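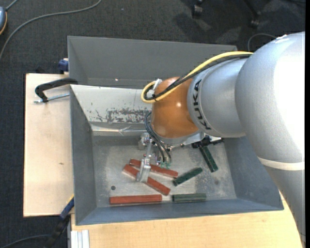

Rhys Cosgrove fait observer, dans sa relecture de la version précédente, que le mot « vrac » y recouvrait deux situations distinctes : des barres posées en travers les unes des autres, et des barres simplement écartées sur le fond du bac sans se toucher. Il demandait que la fiche tranche. La présente version retient sa remarque et distingue désormais « croisé » et « épars » dans la colonne disposition.

Plirkusora : registre des barres colorées en bac ouvert
Fiche de données, version 2
Octobre. Par le service de documentation de Rivholm

Objet

Plirkusora est un registre tabulaire consacré au rangement de barres longues dans des bacs métalliques ouverts. Chaque ligne correspond à l'état d'un bac à un moment donné : couleurs présentes, disposition générale, contact éventuel avec les parois, état apparent du fond. Un bac gris au fond usé, contenant trois barres rouges et trois barres vert foncé, relève du cas dit « bicolore », le plus fréquent dans le registre.

Le registre a été constitué à la demande de l'atelier Didenko, qui souhaitait disposer d'un vocabulaire commun avec le magasin Moster pour désigner l'état des bacs lors des transferts. Les termes employés par les deux sites différaient sensiblement, et plusieurs bons de transfert avaient dû être repris à la main.

Contenu

Le registre comprend 65 fiches de bac, réparties en 4 fichiers. Chaque fichier est fourni en texte délimité par des points-virgules, encodé en UTF-8, avec une ligne d'en-tête.

bacs.csv : identifiant du bac, site, teinte extérieure, état du fond
barres.csv : couleur, orientation, position relative, appui
releves.csv : identifiant du relevé, site, tranche horaire, initiales de l'opérateur de saisie
lexique.csv : termes retenus, termes écartés, renvois

Les fichiers bacs.csv et barres.csv se joignent par l'identifiant du bac. Le lexique est indépendant et peut être consulté seul.

Description des champs

couleur. Valeurs admises : rouge, vert foncé, autre. La valeur « autre » impose de remplir le champ commentaire. Les nuances dues à l'éclairage ne sont pas consignées. Une barre dont la teinte reste douteuse est notée « indéterminée » et exclue des totaux par couleur.

orientation. L'orientation s'apprécie par rapport au bord avant du bac. Les valeurs sont : parallèle, oblique, transversale. Une barre presque parallèle au bord avant est saisie comme parallèle dès lors que l'écart se juge négligeable à l'œil. Aucun angle n'est mesuré.

position relative. Champ libre, limité à 60 caractères. Les formulations recommandées figurent au lexique : « le long de la paroi avant », « au centre », « extrémités rapprochées », « sous une autre barre ».

appui. Indique si la barre repose sur le fond, contre une paroi ou sur une autre barre. Lorsque l'appui n'est pas observable, la cellule reste vide. Elle ne doit pas être complétée par déduction.

état du fond. Valeurs admises : net, usé, déformé. L'usure s'entend des traces visibles de frottement et des pertes de teinte ; elle n'emporte aucun avis sur l'aptitude du bac au service.

Règles de saisie

1. Le bac est relevé tel quel. Il n'est procédé à aucun redressement ni à aucun tri avant la saisie.
2. Une barre partiellement masquée est saisie si sa couleur est reconnaissable. Le champ masquage prend alors la valeur « oui ».
3. Les barres sont énumérées de l'arrière vers l'avant du bac.
4. En cas de désaccord entre deux opérateurs, les deux saisies sont conservées et signalées dans la colonne litige.

La règle 3 n'était pas appliquée à Moster avant la version actuelle. Les fiches concernées ont été reprises, à l'exception de celles dont l'ordre ne pouvait être rétabli ; leur rang porte la mention « s.o. ».

Limites connues

Le registre ne renseigne ni la matière, ni la masse, ni la longueur des barres. Il ne permet donc pas d'établir un plan de charge. La répartition entre les sites est inégale, Didenko ayant fourni la majorité des relevés, et les bacs à fond déformé sont trop peu représentés pour donner lieu à une comparaison.

Les relevés du matin et ceux de l'après-midi n'ont pas été saisis par les mêmes opérateurs. Les écarts constatés dans la colonne orientation, en particulier entre « oblique » et « transversale », doivent être lus avec prudence. Un réexamen de cette colonne est prévu.

Usages admis

Le registre peut être utilisé pour la formation des agents de magasin, l'harmonisation des bons de transfert et l'étude des pratiques de rangement. Toute reprise dans un document contractuel requiert l'accord écrit du service de documentation. Le lexique peut être reproduit librement, sous réserve de mentionner la version.

Modifications depuis la version 1

Ajout des valeurs « croisé » et « épars » ; suppression de « vrac ».
Ajout du champ masquage.
Correction des identifiants en double dans bacs.csv.
Remplacement de « vert » par « vert foncé » dans l'ensemble des fiches.
Reprise partielle de l'ordre d'énumération pour Moster.

Les demandes de correction sont à adresser au service en précisant l'identifiant du bac, le champ en cause et la valeur proposée. Les demandes portant sur le lexique sont instruites avec les deux sites avant toute modification.

Contact : service de documentation, Rivholm | © Rivholm, tous droits réservés | Haut de page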